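12 mars 2020

Bon, je reprends ce journal après une semaine de silence. J'avais promis de noter tout ce qui concerne ma cigarette et mon arrêt (enfin, ma tentative d'arrêt), et évidemment j'ai tenu jusqu'au moment où il se passait quelque chose d'intéressant.

Donc, les patchs. J'en suis au deuxième palier, le moins fort, et depuis que j'ai changé je dors mieux mais je suis d'une humeur de chien jusqu'à onze heures du matin. Avec le premier palier c'était le contraire : des matinées charmantes et des nuits de cinéma, des rêves en couleur avec intrigue, personnages secondaires et tout. Une nuit j'ai vendu une péniche à mon professeur de latin. Le pharmacien m'a dit d'enlever le patch avant de me coucher si ça me gênait, ce que j'ai fait, et les rêves se sont calmés. La péniche me manque un peu.

Et puis il y a eu le billet de Ragnvald Lunde. Je lis son blog depuis des années, il est du genre à éplucher les communiqués de presse ligne par ligne, et cette fois il s'en prend à la gomme Preltska, celle qu'on voit partout en ce moment avec son emballage vert. Le titre repris un peu partout : « une gomme qui double vos chances d'arrêter ». Double ! J'avais failli en acheter trois boîtes. Lunde est allé chercher l'étude, et il y avait 83 participants en tout, répartis en deux groupes, suivis pendant quatre semaines. Quatre semaines, moi j'ai tenu quatre semaines l'an dernier, en août, avec des bâtons de réglisse et de la mauvaise foi. En septembre je fumais de nouveau sur le balcon.

Ce qui m'énerve, c'est que le communiqué ne compare pas la gomme aux autres gommes. Il la compare à rien du tout, à des gens à qui on a remis une brochure. Une brochure ! Évidemment qu'on fait mieux qu'une brochure. J'ai envoyé le lien à ma sœur, qui m'a répondu « mais si ça marche ? », et nous voilà parties pour une heure au téléphone. Elle n'a pas tort sur le fond, remarque : la nicotine de substitution, c'est sérieux, c'est étudié depuis longtemps, et je serais mal placée pour dire le contraire avec mon carré de plastique sur l'épaule. Mais payer le prix fort pour une marque à cause d'un titre de journal, non.

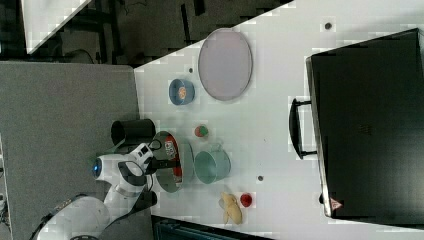 Est-ce qu'on peut prendre une gomme à la nicotine quand on porte déjà un patch ?

Mon pharmacien dit que c'est une association courante : le patch assure le fond, la gomme sert pour les envies qui tombent d'un coup, et il faut voir le dosage avec lui ou avec le médecin avant de commencer.

J'ai recopié ça parce que j'ai posé la question deux fois et que j'oublie toujours la réponse. Il m'a aussi expliqué qu'une gomme comme ça ne se mâche pas comme un chewing-gum ordinaire. On mâche un peu, on la cale contre la joue, on attend, on recommence. Moi je mâchais comme une forcenée et je me plaignais d'avoir le hoquet. Bref, il m'a vendu une boîte sans nom connu et je m'en porte très bien.

L'autre feuilleton de la semaine, c'est le groupe du centre Aasen. J'y suis retournée après deux absences, un peu honteuse, et l'infirmière n'a fait aucun commentaire, elle m'a juste tendu l'appareil pour souffler. On souffle, un chiffre s'affiche, et je ne sais toujours pas très bien quoi en penser sauf qu'il était plus bas que la dernière fois. J'étais ridiculement fière ! Le monsieur à côté de moi prend du Dramau, des comprimés à base de plantes qu'il commande sur internet, et il ne jure que par ça. L'infirmière lui a demandé la liste des ingrédients, il ne l'avait pas. Elle lui a demandé s'il prenait autre chose, et là il a sorti une ordonnance longue comme le bras. Elle a froncé les sourcils et ils sont allés en parler dans le couloir.

Sinon j'ai fait mes comptes, et j'ai 500 euros dans l'enveloppe des paquets non achetés. Je les avais promis au vélo, puis au dentiste, puis de nouveau au vélo. Le dentiste va gagner.

Envies d'aujourd'hui : trois. Une après le café, une pendant que j'attendais au téléphone avec la mutuelle (vingt minutes de flûte de Pan, n'importe qui aurait craqué), et une sans aucune raison en descendant la poubelle. Une gomme pour la mutuelle, rien pour les deux autres, elles sont passées toutes seules.

Demain il faut que je rappelle pour le rendez-vous de suivi, que j'achète des patchs avant la rupture, et que je réponde à ma sœur, qui vient de m'envoyer un article sur les tisanes Ista contre le manque. Je n'ai pas encore ouvert le lien.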